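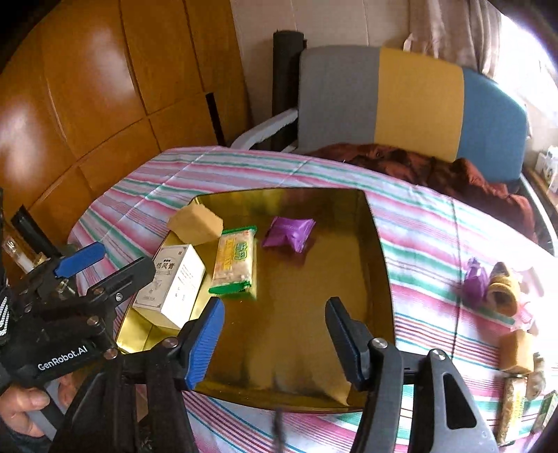 Speaker notes — "Does the box matter?" — Sunday session, slot is 20 minutes including questions

Open cold, no thank-yous. Ask who has ever paid extra for gift packaging. Wait for hands. Then ask who still has the packaging. Wait longer.

Slide 2. The claim we keep hearing: nicer packaging makes people value the gift more. Troncoso puts it on page one of its sales brochure. I asked them for the study behind it. They sent me the brochure again.

Slide 3. What we did at Skavamel. 329 orders in August, half sent in the premium box, half in plain card. Same contents, same note. Yuzhen Jin ran the split, so send the hard questions her way (she's in row two, she knows).

Slide 4. Results. 171 people answered the follow-up. Satisfaction was the same in both groups, near enough that I wouldn't bet lunch on the gap. Eight people mentioned the box at all. Three of those wanted to know how to recycle it.

PAUSE. Let them read the comments on the slide.

Slide 5. Objections. Fionnuala Moynihan will say buyers and receivers are different people, and the box is there for the buyer. Fair. I think she's half right. But then say so on the invoice, and stop telling me about the joy of unwrapping.

Olga Bustos's point: one month is a short test, and August is a dead month for gifts. Also fair. We have no December numbers. Don't pretend otherwise if asked.

Slide 6. Cost. Skip the table if we're past the 15-minute mark. Just say the premium box added more to each order than the shipping did, and nobody on our side had checked that before Comfort Agyeman went through the bills.

Slide 7. What I'd want to see before I change my mind — repeat orders, tracked for a year, by a firm that doesn't sell boxes. Omberg says it has this. I've asked twice.

Questions. If someone brings up luxury watches, say we didn't test watches and move on.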